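An afternoon at the Utidano open day, and the tea that went everywhere

I have been meaning to visit the Utidano workshops for ages, and in September I finally got a place on the open day. The whole thing ran from eleven in the morning until five, with tours leaving whenever enough people had gathered by the coat rack. I went for the robots, stayed for the robots, and came home with two pages of notes, most of them on a fault. I loved it!

The building is a former print works at the far end of the canal path. Go in by the side door (the front one is for deliveries, and I stood there like a lemon for five minutes). You sign in, you get a sticker, and then Rajeshwari Panicker collects your group. She has run the handling lab for years and has a lovely way of stopping in the middle of a sentence to let people look at something.

We saw the packing cell first, which is a joint job with a firm called Jultov. It was switched off for a belt change, so we only got the talk. Then it was up the stairs to the room I had come for.

The tea bench

The project is called Zein, and its aim is to get an arm to handle open cups of liquid at a table without anyone standing by with a cloth. They use tea because it shows up well on white and everybody in the building has an opinion on it. The cups are small, round and white, and the arm has to tilt one over another and stop in good time.

I had expected pouring to be the easy bit. It is horribly hard. The gripper has to hold a smooth, curved thing firmly enough that it doesn't turn, and the wrist has to tip slowly, then come back quickly enough to cut off the dribble. All the while the cup is getting lighter.
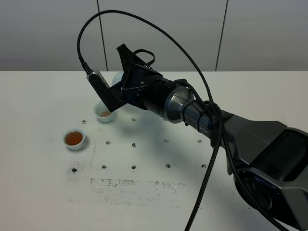 What went wrong in the spring

Yamuna Murthy gave this part of the tour, and I wish more open days had a slot like it. She put the fault report up on the wall and went through it line by line, including the parts where the team had guessed wrong.

They had been doing long runs of 100 pours. On one of them, at pour 80, the held cup slipped round between the fingers while it was tipped. The arm carried on as if all was well. It finished its tilt, waited, tilted back and went to set the cup down, by which time there was tea across the bench and running along the hanging cable towards the floor. The sensor at the gripper was still reporting a good grip. As far as the software knew, it was a perfect pour.

The first guess was worn finger pads, so they changed them and ran it again. Same thing, later in the run. The second guess was a damp cup, and they spent two days drying cups with great care. Same again.

The real cause was the sensor cable. It comes out of a connector at the top of the sensor and goes back to the arm in a loop, and in those days the loop was much shorter. At the steepest part of the tilt it pulled on the plug. The signal dropped out for 32 milliseconds, and the software dealt with the gap by repeating the last good reading. That had seemed a sensible choice when it was written. The trouble came when the cup started to turn inside the gap, and the grip was not tightened when it should have been.

Someone in our group asked why there had been no alarm. There was one! It was set to go off after 199 milliseconds of silence, a figure brought over from an older project called Holaleo, where the arm moved wooden blocks and a short gap did no harm at all. Yamuna said they had gone through every setting carried over from Holaleo after that, and found two more they didn't like.

So now the cable has a generous loop, any gap in the signal during a tilt brings the arm to a stop with the cup held level, and every session begins with a check made with no cup at all. The fingers open, the wrist goes through its full range of tilts over bare table, and the sensor readings are logged from start to finish.
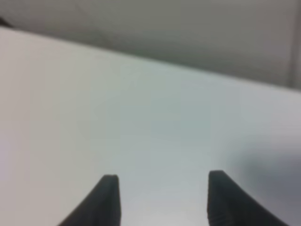
I asked if they found it dull, going through that every morning, and Yamuna said she drinks her coffee during it. The check has already caught one loose plug, back in the summer, before any tea had been poured.

We talked for a while about liquid and people as well. The spill in the spring was cool tea and the only thing that suffered was somebody's notebook, but the team wrote it up as a safety matter anyway. A home version would be holding hot drinks near hands. Their rule at present is that nothing hot goes on the bench, and nobody reaches across it while the arm has power. Rajeshwari was quite firm about that with a man who wanted to see the gripper up close — he got his look later, with the arm shut down.

If you go next year, ask for the later tour. Ours had only nine people on it and there was time for proper questions. Parking is hopeless, but the 14 bus stops at the bridge. The café on the ground floor does a very good cheese scone, and they had sold out by three.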